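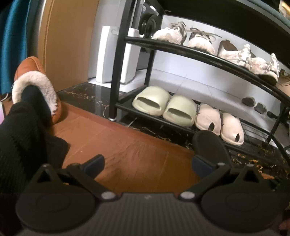

Most papers on robot learning from hand-held grippers report how many demonstrations they used, and then spend one line on where the demonstrations were made. I think they have it backward. The place matters more than the count, and by place I mean ordinary homes with people living in them, recorded as they are. A shoe rack is a good case. On a real one you get chunky sneakers on the upper shelf with one shoe tipped forward over the rail, slide sandals on the lower shelf, bits of dry leaf on the strip of tile underneath, and a washing machine behind it all. A lab rack has four clean shoes bought in the same size, and the policy you train on it will learn those four shoes.

I worked on the Dultden study for most of a year, first collecting and then doing evaluation, so I am not neutral. The study compared two training sets for one task, which was to pick up a shoe and place it on a rack with the toe facing out. The first set had 2000 demonstrations recorded in our own test room. The second had 300, recorded in private apartments. Both used the same hand-held gripper, the same camera, and the same training code. We tested both policies on a robot arm in five homes that were in neither set.

The policy trained on the small set did better in four of the five homes. In the fifth the two were close enough that I would not argue for either. The large set won easily in the test room, as you would expect, and if we had stopped there we would have published the wrong conclusion.

Siiri Niskanen, who ran the collection, warned us about this before we started. Her view was that a person moving a gripper in their own hallway makes small adjustments that a person in a lab has no need to make. They come in at an angle to avoid a curtain. They hook a sandal by the strap when its neighbor is in the way. They slow down near the wall. Each of those is a piece of information about how to do the job, and it only gets recorded if the curtain and the neighbor and the wall are there.

There are fair objections. The one I hear most is about quality. Home data is messy. Jurgita Eglītis went through all 300 home recordings and rejected a good share of the first batch, mostly for lost tracking in narrow halls and for lighting so poor that the camera could not follow the floor. We had to go back and record those again. In the test room we threw out almost nothing. If you pay people by the hour, a home demonstration costs a lot more than a lab one, and I won't pretend that the gap is small. We spent a whole Friday on one apartment in Clarkby and came home with very little.

My answer is that the rejected recordings are a cost of the method and should be reported as one. Our write-up gives the number of attempts and the number kept. I would like to see that in every paper that uses hand-held collection. At present many groups report only what they kept, so a reader who wants to plan a similar project has no idea how much work is involved.

Another objection is that the result may belong to shoes and nothing else. Shoes are soft, they come in odd shapes, and no two racks are stacked the same way. A task with stiff, regular objects might show a smaller gap. That could be right. The Gultwood group has tried something similar with kitchen drawers, and from what I have heard the home set helped there too, though by less. I have not seen their full numbers and I would not build a case on them.

People also ask if you could get the same benefit by scattering things around the test room. We tried that. Paredes, our second room, was set up with old furniture, a rug, and a bin of secondhand shoes, and we recorded 200 extra demonstrations there. They helped a little. The trouble is that we were the ones who did the scattering. After a week you could walk in and guess where each shoe would be, because people have habits even when they are trying to be random. We never thought to put a rack against an appliance. We never leaned a shoe over a rail in a way that made it hard to grip, or if we did, someone straightened it before the next take.

So what I would ask for is modest. If a group has the budget for a large lab set, it should spend part of that on a smaller home set and compare the two. Testing should happen in homes that the training data never touched. A table in the paper should say how many separate homes were used, since one apartment recorded many times over is closer to a lab than it sounds.

I would also ask collectors to leave things alone when they arrive. The hardest instruction to get across, both to our own staff and to the people who let us in, was not to tidy. Hosts would line up their shoes before we got to the door. Siiri ended up putting it in the message she sent the night before each visit, and after that it got better, though there were still a few hosts who swept.

We start the next round in March, with coats and hooks in place of shoes. I expect more lost tracking, since fabric will cover the camera more often, and I expect to have a worse rejection rate to report.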